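Looking after a two-arm table cell

Most stoppages on a small bench cell come from cables, loose bolts and dirty fingers. The list below is for a cell with two arms bolted along the front edge of a table. Switch off at the wall before touching anything.

Cables first. Leave enough slack at each elbow for the full reach, and move the arm through it by hand. A loop that hangs below the table edge is fine if no foot or chair can catch it. Look for shiny spots on the jacket – that's where it rubs.
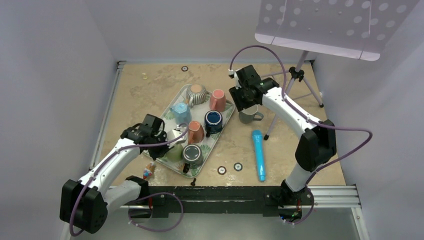

Gripper care

With cups and mugs, the fingers pick up glaze dust and skin grease. Wipe them with a damp cloth every 800 picks, then dry them. Replace the pads once the edges round over. We use the Prallach ones and get up to 5 weeks from a set.

Round markers on the tabletop get the same damp cloth, no solvent. If a corner of the table has been scrubbed hard, check that the marker still lies flat. A lifted one throws the calibration off.

Mounting bolts: go over them in March and again in the fall. Ours needed a quarter turn at the last check.

Updated 2022-05-07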